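Havo is a hand-held gripper built at home by Trinh Bạch, who drew the first version in December and finished a working pair in a bedroom in Stollham. Each gripper has two jaws moved by a linkage of black plates, with blue pads on the inner faces of the fingers. 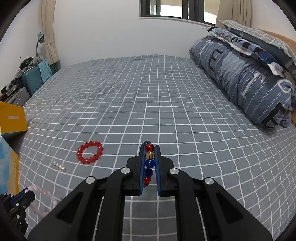 The linkage went through 7 revisions – most of them changes to the finger spacing. Small items such as beads are used for practice. A later version, Urel, has longer fingers and weighs 29 grams less.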